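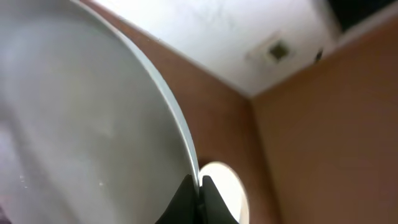

Udon-collect Digest, Vol 12, Issue 2

From: Dušan Mikuš
To: udon-collect list
Date: Jun 10, 2025
Subject: Re: [udon-collect] Rim grasps on white dishes, what to keep

Floarea, all,

Answers below your points. I went through the dish episodes from the Hostov flat with the reviewer open, so this is from the recordings and not from memory.

Floarea Sima wrote:

> We now have 400 dish episodes in the Ninutmont store and I would like to
> agree on rules before anyone uploads more. The target for the autumn
> model is 3,000, and I don't want to relabel that many.
>
> 1. A lot of the frames have very little in them. When the arm lifts a
> white plate the wrist camera gets white plate, a bit of wall, a bit
> of ceiling. Do we trim these or leave them in?

Leave them in. I know they look like waste when you scrub through. But the model has to act on those frames when it runs by itself, and if we cut them out it will never have been shown what to do with half its view blocked. In the lift episodes the two fingertips and the rim between them stay at the bottom of the picture, and that is the part I care about. The corner of the room behind is useful as well. With the wrist tilted back, the line between wall and ceiling is a fair hint of how far the dish has been turned.

What I would trim is dead time at the start and end. Some people press record and then walk round to pick up the controller. Cut that to the first real movement.

> 2. The glare. Under the lights in Hostov the bowl has white patches on
> the inside that move when the camera moves. The old filter marks
> these as overexposed and throws the whole episode away. I have
> turned it off for now. Was that right?

Yes, please keep it off. The filter was written for the Rønning bench, where everything is matt and a blown-out patch meant that somebody had knocked the lamp. In a home there will be shine on the crockery, on the worktop and on the floor, sometimes all three at once. Here is one of the frames it would have dropped:

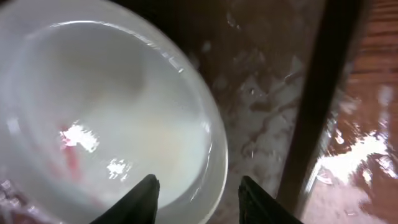

Wrist view, fingers open at the rim. Glare inside the bowl and on the floor.

The rim can be followed without trouble down the right side, and there is one finger over the bowl and one past the rim. I can't see a reason to lose that. There is a reddish streak inside the bowl, with one of the bright spots lying over the top part of it. I can't say from the frame what the streak is, and I would ask labellers not to guess either. If we want a "soiled" tag it should come from the operator's notes and never from the video.

A pale bowl you can half see into is hard for the depth estimate too, so expect holes there. Leave the holes as they are. The version that filled them in put a flat lid on every bowl, and the policy trained on it kept closing too high.

> 3. Labels. I have "plate", "bowl", "dish", "saucer" and "white thing"
> in the object field, sometimes for the same object in the same
> session. The language part of the model reads this field, so it
> matters more than it used to.

My fault in part, "white thing" was me. Proposal: the operator picks the word once, at the start of the session, with the object in front of them, and it stays fixed for that session. A labeller who only has the wrist view should not change it. From close up and at a slant, a plate and a wide shallow bowl can look very much alike, and I got several wrong myself last week before I checked the session sheet.

For the sentence field I would still like different wordings. "Pick up the bowl by its edge", "take the bowl", "lift the bowl off the counter" are all fine for one episode. Please don't write anything into the sentence that did not happen in the episode.

> 4. Failed grasps. Some operators delete them on the spot and some keep
> them. I would rather we all did one thing.

Keep them and mark them. A slip followed by a second try is worth more to me than another clean pick, as long as the second try is in the same recording. If the operator stops after the slip, keep that as well but set the outcome to "no". The only ones to delete are those where the emergency stop was pressed. The arm position is not logged properly after the stop, and the last second of the file is rubbish.

On how to do the grasp itself, for anyone starting this month:

Open the fingers fully before you come down over the rim. Coming in half open saves a moment but gives us approaches that only work when the pose is exact.

Vary where on the rim you grasp. Nearly all of the 400 are taken from the same side, the one nearest the operator's chair. Move the chair, or turn the dish between episodes.

Wait until the fingers have stopped before lifting. In the fast ones the close and the lift overlap, and the model learns to lift early.

If you lose sight of a fingertip behind the dish, carry on. Do not twist the wrist to get it back in view unless the task needs it.

> 5. How many per session? I have been telling people to do as many as
> they like, but the late ones are sloppy.

I plotted time per episode against position in the session, and it starts to wander after the first 12. So 12 and then a break, or swap with whoever is labelling. That also gives us more changes of light, which we are short of. Everything so far was recorded with the lights on. I would like a good share of daylight sessions in before December, when there will be little of it to be had.

> If there are no objections I will write this up on the Udon page and
> reopen uploads.
>
> Floarea

None from me. One addition for the write-up: please put the camera settings into the session header and not in the file name. I spent a whole afternoon on files where the exposure had been locked and the name said auto – they load without complaint, and the only sign is that the shiny parts look much the same in every session.

The revised session sheet is in the usual folder. The old one still has the overexposure tick box, so please stop printing it.

Dušan

Contact the list owner | © Udon project | Back to top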